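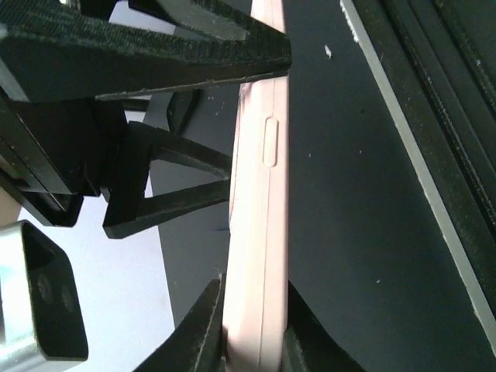
How much battery does a phone lose overnight if you do nothing with it? On mine, between 3 and 20 percent, and most of the difference comes down to signal strength.

I kept a log of this from January until last week. The phone is an ordinary one, three years old, on its original battery. Every night I charged it to full, unplugged it, wrote down the time and the percentage, and did the same in the morning before touching anything else. No apps open, screen off, same alarm set. The log lives in a plain text file with one line per night.

The low figure is from my apartment in Mallbridge, where the bedroom has a clear view of the mast on the hill. The high figure is from my sister's place in Sodthorpe, which sits in a dip and gets one bar on the landing and none in the guest room. I had always blamed the apps for those bad mornings at her house. The apps were the same in both places.

The mechanism is simple enough. A phone with a good signal checks in with the network now and then at low transmit power and sleeps the rest of the time. With a poor signal it raises its transmit power, and when it loses the network it goes looking for another one. Searching keeps the radio awake, and an awake radio is one of the more expensive things a phone can run with the screen off. At the edge of coverage it also hops back and forth between two weak cells, with extra traffic each time.

I tested four changes, one at a time, for several nights each.

Airplane mode with Wi-Fi left on made the biggest difference in Sodthorpe. The overnight loss dropped to nearly what I see at home. Calls don't come through unless Wi-Fi calling is set up, so check that before relying on it.

Turning off 5G helped a little in Sodthorpe and did nothing I could measure in Mallbridge. I have left it off when traveling.

Turning off background refresh for everything except mail and messages saved a point or so on some nights and nothing on others. That is within the noise. The percentage readout is a whole number and the phone's own estimate on top of that, so a one-point change means very little.

Turning off Bluetooth made no difference at all in either place. Mine was connected to a watch the whole time, which I expected to count for something.

Battery age matters too, though it muddies the comparison. A worn battery holds less, so the same drain shows up as a larger percentage. Mine was rated at 2,774 mAh when new and I have no good way to measure what it holds today. The phone reports a health figure, and I treat it as a rough guide.

Oddur Kragh wrote in after my last post to ask about temperature. He keeps his phone on a windowsill in Pirbridge and sees the percentage fall faster in winter. I believe him, but I didn't log room temperature, so I can't separate it out. Cold raises the internal resistance of the cell, and the reported level can sag and then come back once the phone warms up. If he is willing to move it to a shelf for a couple of weeks I would like to see the numbers.

One line in the log is an outlier at 32 percent. I left it out of the range at the top. That night a photo backup had stalled halfway on the guest Wi-Fi and kept retrying - the battery screen listed it first by a wide margin. Restarting the phone cleared it.

Next I want to repeat the Sodthorpe nights with a SIM from a different carrier.

Posted 19 May 2024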